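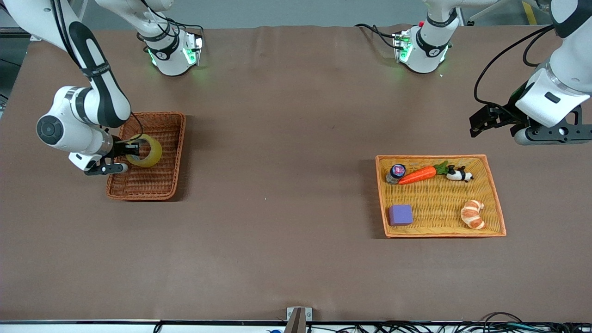 The right arm with the packing tape in the brown basket, left arm open on the other side. Bench two, Plundthorpe.

Software notes: the new task planner, after a few weeks of living with it

Myrtle Kasprzak asked me to write something about the planner for this issue, and I warned her that I wasn't the most cheerful person to ask. She said that was fine as long as I kept it short.

For those who haven't been following, we switched the two-arm bench over to the Turetti planner in June. The old setup was a long script. You told it which arm did what, in which order, and it did that or it stopped. Turetti takes a goal in plain words, such as "tape in the brown basket, leave the rest in the tray", looks at the camera view, and works out the steps and which arm gets them. The sales talk was that we'd never write another sequence by hand. I have written plenty since.

I'll give it the good part first. Grasp selection is better than what we had. Tape rolls used to be a nuisance for us because the old code wanted to treat every object as a box, and a roll has a hole through it and rolls if you set it down on its edge. The new perception layer fits a shape to the thing before it picks a grip, and Vaughn Marchetti's logs do show fewer failed pinches on round stuff. He ran 173 picks on the mixed tray and sent me the whole file. I read it. The improvement is real, though he chose the objects and he knows what the camera likes.

What I don't buy is the word "planning". When only one object has to move, the planner gives the job to one arm and parks the other. That's sensible, and it's also what our script did. The hard cases are the ones where both arms need the same bit of space, and there the thing gets very shy. It will hold an arm back for up to eight seconds while it checks for a collision a person could rule out at a glance. Þröstur Kárason calls this conservative behaviour. I call it waiting.

Then there's the matter of knowing when a job is finished. Turetti marks a place as complete when the gripper's target position is inside the basket outline. Read that again if you look after any of the downstream code. It doesn't check that the fingers have opened, and it doesn't check that the object stayed where it was put. I found this while going through the state machine for another reason, and I've asked Emil Sutter to raise it with the vendor. Their first answer was that a release check is "on the roadmap". Until it arrives we have our own check bolted on: gripper width, then a fresh camera frame, then a comparison with the goal. It's 10 lines long and I'm a little cross that we had to write it.

Labels are the other sore spot. The detector's object names come from a stock list, and it's confident about all of them. Toy food is a good test. A toy croissant has been a shell, a shoe and a croissant on the same afternoon with the same colour settings, and the score next to each guess was high. If the goal says "croissant" and the detector says "shoe", the planner reports that there's nothing to do and calls it a success. We count those as failures at our end. The dashboard doesn't, so please don't quote the dashboard in reports to Ornwood.

Fitzgerald Whitfield wants to move the second bench over as well. I'd hold off until the release check ships and we can see the reason for a pause in the log, instead of the single word "deferred". He thinks I'm being fussy, and we've agreed to let Vaughn run the same goals on both systems, old script against new planner, with objects neither of them has been tuned for. I'll pick the objects.

If you're using the planner now, pull the latest branch before your next session. The release check is switched on by default there. Turn it off only if you're timing raw motion, and say so in your notes.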